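How to Wash a Fabric Bag by Hand

Most cloth bags can be cleaned in a sink with dish soap. Check the care tag first. If it says spot clean only, skip the soak and use a damp cloth.

1. Empty every pocket, turn the bag inside out and shake out the crumbs. A small brush helps along the seams.

2. Fill the sink with cool water and add 2 teaspoons of mild soap. Hot water can fade dark cloth. 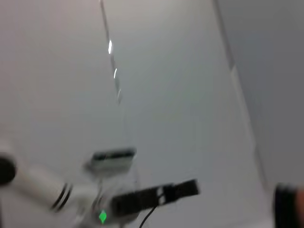 3. Test the color. Dab a hidden spot with soapy water, wait 5 minutes and press a white paper towel on it. If dye comes off, wash the bag by itself.

4. Push the bag under and let it soak for 7 minutes. Bags with a cardboard base should not be soaked at all.

5. Rub the handles with a soft brush. They pick up the most grease.
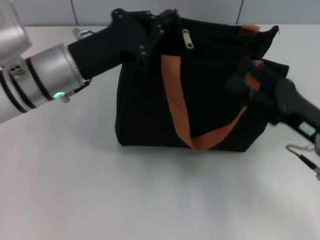

Black fabric bag on a white table

6. Drain and rinse until the water runs clear. Press the water out with a towel. Do not wring, as this bends the seams.

7. Stuff the bag with a dry towel to hold its shape and leave it in the shade. Thick canvas can take two days.
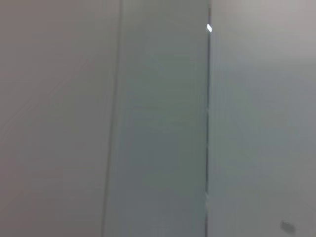
Smooth, pale gray surface

Iron plain cotton on low while it is slightly damp. Leave printed areas alone or iron them from the back.

Last updated December 1, 2020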